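Katosum Linen-Blend Tea Towel, Heavyweight
Sold by Van Hecke Kitchen & Table

Item 828
Sold singly or in a pack of 13
Ships from our Zokdale warehouse

We don't love writing pages for tea towels. Most of what gets printed on a tea towel label is nonsense, and we've read a lot of labels. "Ultra absorbent." "Lint free." "Chef quality." Which chef? We have stocked towels that carried all of those claims and pushed water around a plate like a squeegee. So this page tells you what the Katosum towel did when we used it in our own kitchen, what the maker says it does, and where those two stories part ways.

What the maker says

Katosum calls this a heavyweight linen blend for daily use. The label promises that it dries glass without streaks, softens with every wash, and resists stains. It also says "generously sized," a phrase that could mean a napkin or a bedsheet. No size is printed on the label, and when we asked for one we were sent the same brochure twice.

What we found

Henrike Haberkorn runs our test kitchen and she doesn't hand out praise. She put the towel through the regular dish load for most of July, alongside the Cloko cotton towel we've carried for years. Her notes are short, so we'll stay close to them.

Absorbency: poor for the first few washes, then good. Like a lot of linen, it comes with a finish on it that has to be washed out. If you pull it out of the package and go straight to the wine glasses, you'll be annoyed with it and with us.

Lint: very little after the third wash. "Lint free" is a stretch. Henrike found fuzz on a dark baking dish early on and wrote "no" next to that line of the brochure.

Streaks on glass: better than the Cloko, though a streak has more to do with your water and your dish soap than with the towel. We'd be suspicious of any towel that takes full credit.

Softness: yes, it softens. So does nearly everything you wash enough times.

Stain resistance: we don't believe it. Beet juice stayed. Turmeric stayed and has no plans to leave. Coffee came out with a soak. Buy the darker color if this bothers you.

Drying time on the hook: quick. Hung up after dinner, it was dry by breakfast, and the Cloko was still damp at the hem. This was the one result that surprised Henrike, and she repeated it before she'd let us print it.

Shrinkage

It shrinks. Katosum says "minimal," and we'd call it noticeable. The long side loses more than the short side, so a towel that looked neatly rectangular on day one looks a bit stubby by the end of the month. It settles after that. We saw no further change in the second half of the test.

A hot dryer makes it worse and gives you creases that only an iron will fix. Do you iron tea towels? We don't.

Stitching

Sem Smits checks our incoming textiles and found two towels in the first delivery with loose hem corners. We sent them back and the next delivery was clean. That could be a fix at the factory or it could be luck, so we still check each pack before it goes out. If one gets past us, send it back and we'll pay the postage.

The hanging loop is sewn into the hem at one corner and held through testing. We've seen loops that were glued, believe it or not, and those are on our list of things we won't stock. 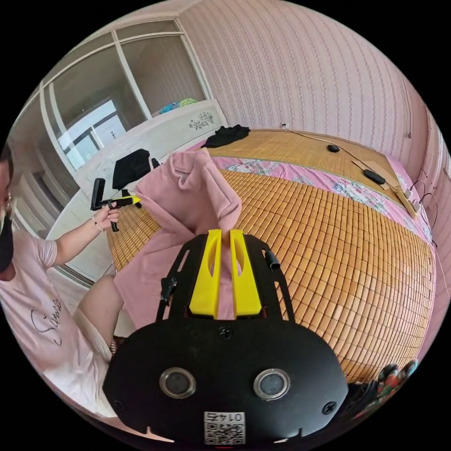

Washing and care

Wash before first use. Twice is better.
Warm water, ordinary detergent, no fabric softener. Softener coats the fibers and you're back to pushing water around.
Line dry, or tumble on low and take it out while it's slightly damp.
Bleach will weaken the linen. Katosum's care tag allows it. We wouldn't.
Don't wash it with anything that has a hook-and-loop closure.

On the "200 washes" claim

The package says the towel is good for 200 washes. We asked what "good for" means and how it was tested. Katosum's answer was that it's based on "internal standards," and that was the end of the answer. We haven't washed ours that many times, so we can't confirm it and won't repeat it as a fact. It may well last longer. Plenty of old linen does.

Who should buy it

If you dry a lot of glassware by hand and you're willing to wash a towel a couple of times before judging it, this is a good one. If you want something for mopping up spills on the counter, get the Cloko. It costs less and drinks up more in one go, and you won't feel bad when it's ruined.

We wouldn't buy the big pack first. Try one. Live with it for a few weeks.

Customer comments

"Hated it for a week. Then it got better. Your page said it would, so I can't complain much."
Femke De Smet

"Mine came out of the dryer looking like a roadmap. Line dried the second one and it was fine."
Veerle Geerts

"Good towel. The color is duller than I expected. I had to trim a thread at the loop."
Griet Stevens

On Griet's point, the color does fade a little in the early washes and then holds. We've changed the color names in our listing from "Midnight" and "Oat" to dark blue and beige, which is what they are.

Returns

Unwashed towels can come back for a full refund. Washed towels can come back if something is wrong with them, and shrinking doesn't count, given that we've just spent a whole section warning you. Orders placed before noon on Friday leave the warehouse the same day. Anything later goes out the following week.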